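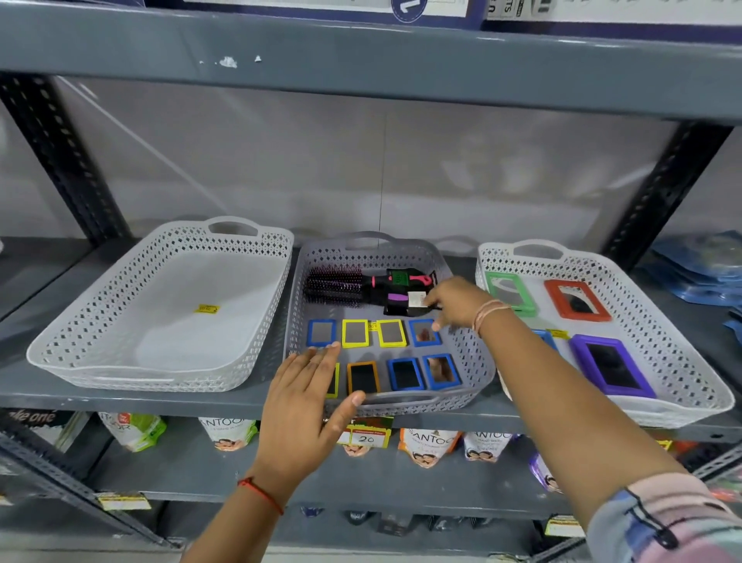

January. Residence diary, kept by the Resident Fellow for the records of the Hinonon Trust.

The reading room opened at 8:30 this morning, half an hour later than posted. The boiler serving the north wing had shut itself off during the night, and the custody rules do not allow the bound volumes to be brought up until the room has held a steady temperature for one hour. I used the time to review the finding aid for the Nautiyal papers and to correct my own notes from the previous session, in which I had twice confused the ferry accounts with the market accounts. The error was mine and has been marked in the margin of the working copy.

The Nautiyal papers are listed in the catalog at 2,226 items. The figure was set when the collection was accepted by the Trust and has not been revised. It includes loose receipts that were later pinned together, and it leaves out the two letter books received from Fulham at a later time. I have recommended in writing that the catalog entry stand as it is until the present survey is finished. A change made now would have to be made again in the spring.

Work today was confined to Box 4, which holds the correspondence on the Tradach crossing. The letters are in fair condition. The ink has browned, and several sheets have been folded so often that the writing along the creases can be read only under the lamp. Most of the box concerns tolls. The ferry company wished to charge for livestock by the head, the farmers wished to pay by the boat, and the matter was carried on by letter through an entire winter with no sign that either party had read what the other sent.

Letter 387 is the exception. It was written by the clerk at the Tradach landing and reports that the river had frozen from bank to bank, that no tolls had been taken for eleven nights, and that people were walking across with their animals at no charge to anyone. He asks for instructions. He also asks, in a line added at the foot of the page, whether his wages will continue. I searched the remainder of the folder for a reply and did not find one. It may be in the Fulham letter books, and I have placed a request to see the first of them.

I transcribed the letter in full before the noon closing. The spelling has been kept. One word in the second paragraph remains in doubt; it may be "sledges" or "ledges," and the sense allows either. The transcript is filed with the others under the date of the original.

The afternoon was given to the annual statement required of all residents. The form asks for progress against the plan submitted on arrival. I reported that the toll correspondence has taken longer than was allowed for, and that the chapter on the bridge subscription will not be ready in draft before the end of the term. I asked for no extension. I did ask that the lamp at the second desk be replaced, as it flickers, and that the window beside it be sealed against the draft before February.

At 4:15 the office telephoned to say that the copying order had been priced. The charge for the complete Tradach series is 495 dollars, to be met from the residence allowance. I approved the order with the condition that the folded sheets be copied last, after they have been seen by the conservator.

Snow began before I left the building and was lying on the steps by the time the doors were locked. The walk to the lodging took twice its usual time. I read over the clerk's letter again after supper, from my own transcript, and am now inclined toward "sledges."

Box 5 is requested for the morning.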